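Zulletti two-arm bench kit: six months in our linen room

I run the back room at a linen rental place, Nkuna, where we send out table linens for weddings and banquets. In January the owners bought the Zulletti bench kit, and since people keep emailing me to ask if it's worth it, I figured I'd write the whole thing up.

First, what it's for. We use it on napkins and small cloths, nothing bigger. The arms pick up a cloth, hold it open, and lay it down for folding. A tablecloth still takes two people and a lot of walking backwards.

Setup took us most of a shift. The manual is fine until the cable section, which I read 11 times (I'm not exaggerating) and then gave up on and called Drimen, the dealer. They were great! The green lights on the motors are easy to spot from across the room, and I like that more than I expected to.
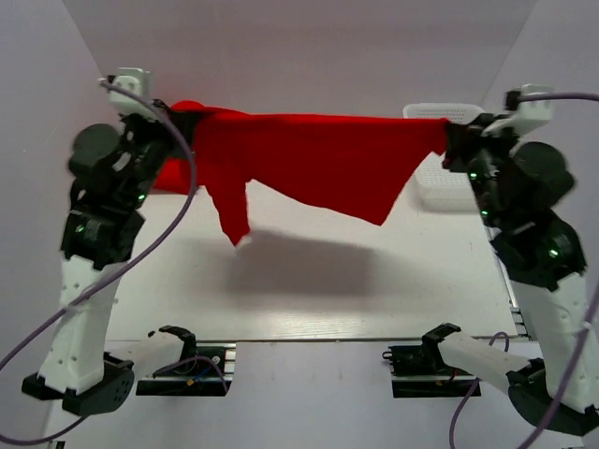 Red cloth stretched between the two grippers, with a corner hanging down in the middle.

Speed is the weak spot. My fastest folder can get through some 80 napkins while the arms are still thinking about a much smaller stack, and satin is hopeless – it slides right out. Plain cotton goes much better.

What changed for us is the job itself. We used to stand and shake out cloth all morning, and my shoulders knew it. Now one of us feeds the bench and checks for stains, and we swap every hour. The checking is easier on the arms but harder on the eyes, and a couple of folks asked to go back to hand folding, so they did. Hours haven't been cut, which was the first thing everybody asked me.

I'd buy it again for cotton, but I'd get the Dotetti table mat with it. Four stars.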